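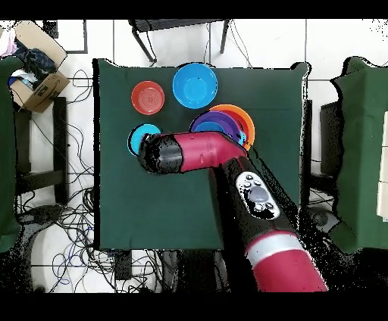 Table clearing on the center bench. The plates are the easy part of this job.

Equipment Planner, Robotics Lab (full time, on site)

Kikau is looking for a person who can buy things. More exactly, a person who can work out what we need to buy, in what order, and then stop the rest of us from buying something else over lunch.

We teach robot arms to clear, stack and sort tableware for cafeterias and care homes. The lab has grown from a single arm in a rented room to several benches, and our purchasing has grown the way ivy does. We own three kinds of mounting plate that don't fit each other. We own a very good torque wrench, and then a second very good torque wrench, ordered by a person sitting ten feet from the first. The current equipment plan is a spreadsheet called "plan_final_new" and it has tabs that refer to tabs that are gone.

Wajid Virk has been looking after it in between his real duties, which are software. He would like to go back to them. You would report to Blandine Chevalier, who runs operations and signs the purchase orders.

What the job is

You would own the equipment budget for the lab, from the next arm down to bowls and table covers. That includes a yearly plan, a monthly update short enough that people read it, and a running list of what we have, where it is and when it will wear out.

The first big piece of work is the July order. We plan to add 4 arms, with grippers, controllers, stands and spares, and the quotes we have so far are hard to compare. One includes shipping and no cables. One includes cables and no price. We need a clear recommendation, with the cost of running the things for 5 years and the sticker price next to it. Finger pads, service visits, safety checks, the electrician — all of that has to be in there. Last time it wasn't, and we had a handsome new arm sitting in its crate through most of a winter waiting for a power outlet.

After that comes floor planning. Every bench needs reach space, walking space and a sensible route for the wiring, and we'd like those decided before the delivery truck arrives. Cable management has been a line in the budget before. It tends to get spent on more cables.

You would also handle:

Leases and loan equipment, including giving it back on time
Service contracts and warranty claims
Spare parts, with actual minimum stock levels
Tableware and other props (we go through a lot, and color and size matter to the people running the tasks, so please don't just get the cheap set)
Selling or donating what we no longer use

What we're looking for

A few years of buying or planning equipment for a lab, workshop, small factory, hospital department or kitchen. We don't mind which. You don't need to know how to program a robot. You do need to be able to ask an engineer "what happens if we don't buy this?" and sit through the silence that follows.

You should be good with spreadsheets, polite but stubborn on the phone, and able to read a quote down to the small print at the bottom. Some experience with import paperwork is a plus. So is being able to lift a box, although we won't ask you to lift an arm.

If you have strong feelings about labeling shelves, say so in your application. It will count in your favor.

What we offer

A permanent contract after a trial period, health coverage, 17 days of paid vacation in your first year plus public holidays, and a desk by a window. The pay range goes out with our first reply, before any interview, so you can decide whether to bother with us. There's also a training allowance of $300 a year, which we know is modest. You'll be in a position to argue for a bigger one, with figures.

The coffee machine was purchased without a plan and is excellent. We try not to draw conclusions from this.

How to apply

Send a resume and one page, no more, about something you bought for work that went wrong: what it was, what it cost, and what you did next. We learn more from that than from a cover letter. If nothing you bought has ever gone wrong, please tell us how, and we'll pass it on to Wajid.

Applications go to Capucine Rolland through the contact form on this site, subject line "Equipment Planner." She reads everything herself and will answer either way. There will be a phone call, then a half-day visit where you'll see the benches, meet the team and look over two real quotes with us. We pay for the half day and for travel.

Posted 11/05/2026. Open until filled. Agencies, thank you, no.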